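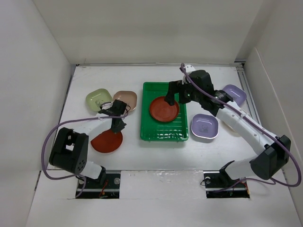
4.2 Teller vorsortieren und ins Tablett legen

Gilt für das Geschirrset Skoner, eckige und runde Teller.

1. Arbeitsfläche abwischen und trocknen lassen.

2. Teller einzeln auslegen. Eckige Teller kommen nach hinten links, runde weiter nach vorn.

3. Das grüne Kunststofftablett auf die Fläche stellen. Es darf nicht kippeln.

4. Einen roten runden Teller am Rand fassen und flach in das Tablett legen — nicht fallen lassen.

5. Weitere runde Teller darauflegen, höchstens 3 pro Tablett.

Hinweis: Eckige Teller werden getrennt gestapelt, siehe Abschnitt 4.3. Zwischen zwei eckige Teller gehört eine Einlage Brukitz.

Achtung: Teller mit Sprüngen oder abgeplatztem Rand sofort aussortieren. Beladene Tabletts immer mit beiden Händen tragen.

6. Tablett in das Regal schieben, bis es hinten anliegt.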